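Totole Seasoning in a Spout Pouch
Eltdale Pantry / Refills and pouches
Item 334

We started stocking spout pouches in October and they have taken over half a shelf in our own kitchen! The yellow Totole one (太太乐 on the label) is the one we reach for most. The spout sits up in the corner, so you can tip the pouch over a pan and get a small, steady pour, then screw the cap back on and put it away.

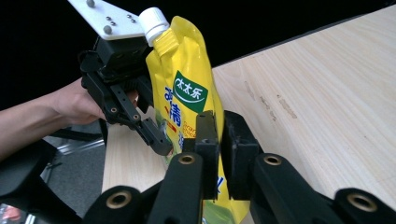
Yellow stand-up pouch with a white screw cap and the green 太太乐 label.

Pouches take up very little room as they empty. Squeeze the air out before you close the cap, fold the slack down behind, and it will tuck in beside the oil and vinegar. Danica Štefanec in our packing room keeps hers in the fridge door with a clip on the fold – a very good trick, and we've all copied it.

Wipe the threads of the spout now and then so the cap doesn't stick. Check the printing on the pack for ingredients and the best-before date, as batches vary.

Ships in a padded Sirklow box, cap end up. Orders of 23 or more go out on a pallet, so please write to us first.

Goes well with: Zelenák noodle bowls, Geltix bag clips (small)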